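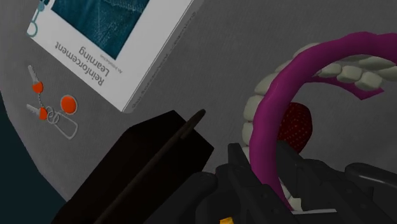

Section 4: First-Time Setup and Background Scan

Okay, your Gruvolo is out of its case and you've got the battery in. I've set up more of these handheld Raman units than I care to remember, and this is the order I'd do it in. Plan on a quiet stretch without interruptions, especially if it's your first one!

1. Hold the power button until the green light stays on. The unit runs a self-check and you'll hear the fan kick up (it's loud, don't worry).

2. Let it warm up for 16 minutes. I know, I know. I used to skip this and then wonder why my peaks drifted all afternoon.

3. Pick your language and set the clock. Reports are stamped with this clock and you can't fix them later, so get the time zone right.

4. Wipe the sample window with a dry lint-free cloth. If there's a smudge that won't budge, use one drop of isopropyl alcohol and let it air dry.

CAUTION: Never use acetone on the window seal. It softens the rubber, and a replacement means sending the whole unit back to the shop.

5. Snap on the black cap and choose Background from the main menu. Set the unit down flat while it runs – if you hold it in your hand you'll add noise.

6. When it beeps, take off the cap and put in the polystyrene check disk, shiny side toward the window. Choose Verify.

7. Look at the score. The top is 1,000, and I want to see more than 568 before I trust the unit with a real sample. Lower than that, clean the window again and go back to step 5.

Note: Two low scores in a row usually mean the disk is scratched. Try the spare in the lid pocket before you call us.

8. Load the library. Plug in the Jusura stick, choose Update, and leave it alone until the bar disappears. Mine took 43 minutes the first time, so have it on the charger.

WARNING: The laser is live whenever the red ring is lit. Wear the supplied glasses, and don't point the unit at faces, mirrors or polished metal. Dark powders can heat up and ignite under the beam, so use the smallest amount you can and turn on Scan Delay to give yourself time to step back.

9. Save the setup under your own initials. Albane Huet in our training group likes one profile per operator, and I've come around to her way of doing it (shared profiles get messy fast).

If Verify fails and you've already tried both disks, write down the error code and the serial number from under the battery door, then ask for Mathis Fleury on the service desk. Please don't open the optics housing yourself!

Once the profile is saved, go on to Section 5, Running a Sample Through Glass or Plastic.

Section last revised 8 August 2021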